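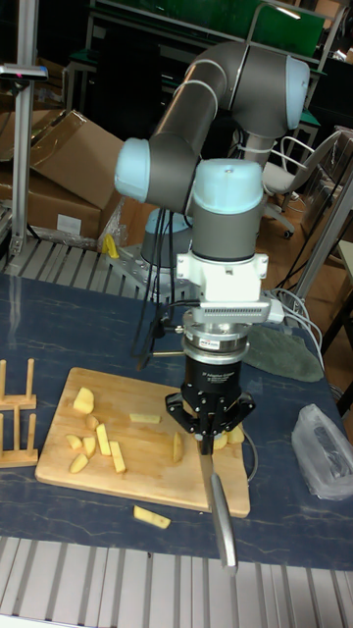 Mared Prosser has cut up a great many potatoes and eaten very few of them. By her own account she went into robotics to get away from kitchens, having put herself through school in a sandwich shop, and she has now spent most of her working life teaching a machine to do the job she quit.

"My mother thinks it's very funny," she says. "She sends me peelers."

Prosser runs the cutting work at Losau, a small lab that studies how robots handle tools made for people. The project is called Zevska, a name she inherited and declines to defend. Its question sounds easy. When a robot holds an ordinary kitchen knife and pushes it through something uneven, how does it know what the knife is doing?

The usual answer is that it looks. Cameras are cheap and good, and a whole branch of the field is content to let them do the work. Prosser is polite about this branch for nearly a full minute.

"A camera can tell you where the potato is," she says. "It's terrible at telling you that the blade has gone in crooked and is about to walk sideways. By the time you can see that, you've made a wedge. I have seen a lot of wedges."

Her method listens through the wrist instead. A force sensor sits between the arm and the gripper, and everything the knife feels on its way down has to pass through it. The software compares the pushes and twists coming back with what it expected for a blade going straight. When the two drift apart, it eases off, turns the wrist a little, and tries again. Prosser calls this "asking the potato," and regrets having said so in a talk, where it was the only thing anyone wrote down.

I ask why potatoes.

"They hold still better than onions and they don't roll like carrots. Tomatoes are a different grant." She thinks about it. "Also they're consistent. You get a bad one now and then, but mostly a potato is the same all the way through. If the force jumps, it's my problem. I can't blame it on a seed."

The result that has people writing to her is a modest one, and she wants it kept that way. The team ran the same cutting task two ways, 20 trials each, once with the wrist correction and once with vision alone. With the correction, 17 cuts finished without the blade wandering past the limit they had set beforehand. With vision alone, it was five.

"That's one knife, one board, one vegetable," she says. "Somebody at a conference asked me when it would be in restaurants. I asked him how he felt about a restaurant with one vegetable."

The part that took longest was the grip. A knife handle is shaped for a palm, and a gripper with three fingers has nothing you could call a palm. Early on, the knife would shift a little in the fingers with every cut, and the software, which had no idea this was happening, would blame the potato. Prosser and her colleague Gunawan lost most of a December to what they believed was a bug in the math.

"Gunawan rewrote the filter three times. It was beautiful. I've never seen such a clean filter. And the knife was just slipping."

The fix was to stop pretending the grip was rigid. The method now estimates how the knife is sitting in the fingers as it goes, and treats a slip as one more thing the sensor might be reporting. It's the section of the paper she's proudest of, and she suspects the section fewest people will read. 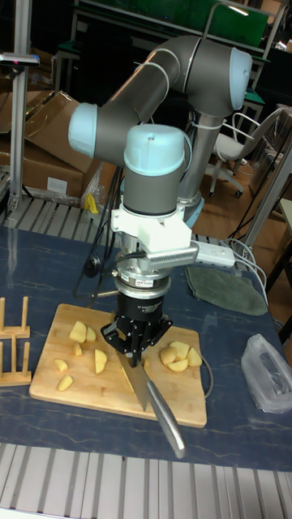 The Zevska arm at Losau, with knife, board and potato.

Watching a run takes patience. The lab had told me to come at 10 a.m. and I had pictured something brisk, like a cooking show. The arm approaches the board like someone getting into a cold pool. Prosser says it could go faster and that she has no interest in finding out how much faster while she's standing next to it.

"It's a strong arm holding a knife. People come in and lean on the table to get a better look. I've become a person who says 'step back, please' in her sleep."

A tool company called Grasar has offered to design her a blade made for robots, with a mounting block where the handle would be. It would solve the slipping overnight. She has turned the offer down, so far.

"Then I'd have a very good potato machine," she says. "We've had those for a long time. They cost less than my sensor. What I want to know is whether the arm can pick up whatever's in the drawer and work out how to use it, and the stuff in the drawer has handles."

Next comes bread, which she is dreading. Bread gives under the knife before it cuts, so the first thing the wrist feels is a kind of lie. Gunawan has already started on a new filter.

As for the potatoes, they get composted. She tried taking a batch home once, early on, for soup.

"Every piece was a different size," she says. "The small ones went to mush and the big ones were raw. I wrote that down, too."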